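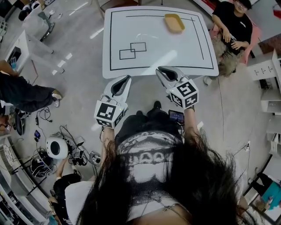 1/ Teaching by hand, day one of the new table! Two hand-held grippers, one in each hand, and whoever is wearing them just does the job while the fingers and the marker cubes get recorded. I have been looking forward to this since April and I'm a little giddy.

2/ The black lines on the tabletop are our layout. The two overlapping rectangles are target spots, and the tray with the orange rim has to end up on one of them. Kyung-hwa Ha drew up the plan and I argued about the overlap for a whole lunch. She won. I'm glad she won.

3/ Why hand-held and no joystick? We did remote control all spring, and a single tray move took me 72 seconds on a good try. With the grippers in my own hands it's 4. Four!! My shoulders are so happy.

4/ Remote control still has its place. For anything near the edge of what the arm can reach, I'd much rather drive the real thing and feel where it gives up. Kamrul Samarakoon is keeping that setup alive for the drawer task.

5/ Things I learned fast: keep the cubes facing up, don't cross your wrists, and start every take with the fingers open. Also slow down at the grab. My first 25 takes were way too quick at that point and Kamrul threw them all out (fair).

6/ Someone asked if you need to be good with your hands. Nope! Brendan Moriarty calls himself the clumsiest man in the building and his takes are lovely, because he fumbles a bit and then fixes it, and the fixes are what we were short on.

7/ Count so far is 556 clean takes. Next up is a two-handed pass, left gripper to right, then set down — I've tried it a few times and it is so much fun. Will post how the first training run goes once Kyung-hwa has checked the labels.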